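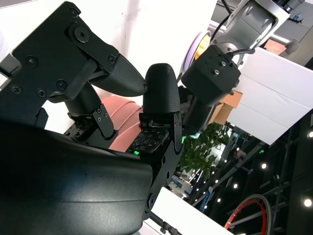

Stacking is the part of putting things away that everyone believes they learned by the age of 7. Most of us learned to make a pile and walk off before it expressed an opinion. For the purposes of this course a stack is a set of objects that will stay where you left it when someone closes a drawer in the next room, and everything else is a heap. What decides the matter is usually the side of the object and hardly ever its bottom. Take the salmon-pink piece with the horizontal ridges: ribs like those are a pleasure to grip, and your fingers know where they are without being told. Put a ribbed piece inside another piece, though, and every ridge is one more place to catch. Keep that trade in mind for the homework.

Terms we will use

Nest: one object sits inside another of the same shape, going down as far as it can go.
Perch: one object sits inside another, going down as far as it felt like.
Seat: the place where the two touch. In a nest the seat runs all the way round. In a perch it is a couple of points and some optimism.
Heap: see your own kitchen.

A perch is the most common thing you'll find in any cupboard, and it can live there for years. It fails when you add to it. The third bowl takes its angle from the second, the fourth from the third, and by the time you reach the cereal bowls the whole business is leaning toward the glassware. Week 5 is about glassware. I would like us all to arrive there with some.

The exercise

Work at a clear table with bowls that match. Matching matters today, and mixed sets will be handed out once you have stopped complaining about the matched ones. Leave one bowl upright by itself as your reference, then build beside it.

1. Look inside the bottom bowl. Crumbs, a teaspoon, a price sticker: all of these have been found during this class, and all of them make a perch.
2. Hold the top bowl level by opposite sides of the rim. One-sided holds are quicker and produce one-sided results.
3. Lower it until it stops. Let go with both hands at once.
4. Crouch. Yes, crouch. Get your eye down to the rims and see if they are parallel.
5. If they aren't, lift the top bowl clear and start again at step 2. Do not pat it. Patting is how a tilted bowl becomes a tilted bowl that has been patted.

A word on smooth tabletops. A glossy one looks splendid and gives a foot ring nothing to hold on to, so a nudge at the rim will travel into the bottom bowl and take the pair for a walk. Steady the bottom bowl with your free hand, or put down a cloth. The Vornarier mats in the supply cupboard are fine for this, apart from the green one, which curls.

Reading a tilt

When the top bowl shows you its inside more than the bottom bowl does, you have a perch. The second sign is the lower rim peeking out along one side like a second curved edge, with nothing to match it on the other. Look at the stacked pair in the middle, top bowl leaning left, lower rim showing at the right, and decide which step you would go back to. I say step 2. The evening group argued for step 1 at some length, and they may have it in writing if they bring biscuits. 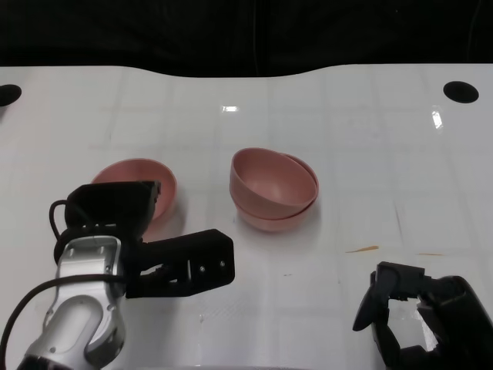
Chi-keung Tsao objects that a tilted bowl is easier to pick up again, and that in a working kitchen the person unstacking matters at least as much as the person stacking. A finger gets under a raised rim at once, he points out, while two well-nested bowls can cling together like relatives at a buffet. He would allow a perch of two on the counter during service, and nothing but nests on the shelf.

I find this annoying and mostly right. Please amend the rule in your notes to read: two on the counter may perch, three or more must nest, and anything above shoulder height must nest whatever the number. The Fasodska method, for those who have met it, puts a paper napkin between every pair. It solves the clinging and gives you a great many napkins to find a home for.

Homework

Spend 45 minutes on one shelf. One. People who did the whole kitchen last December came back tired and had learned very little, except where the gravy boat was. Sort what you find into nests, perches and heaps, then turn the perches into nests wherever the shapes allow. Where they don't (the bowl with the handle, the bowl with the spout, the Tu bowl somebody's aunt bought on vacation) write down why, with a sketch of the seat. Sketches can be terrible.

Bring one pair that refuses to nest. Wrap both pieces separately.

Senwood Evening Courses | Household Skills, Handout 3 | Questions to the course desk | Back to top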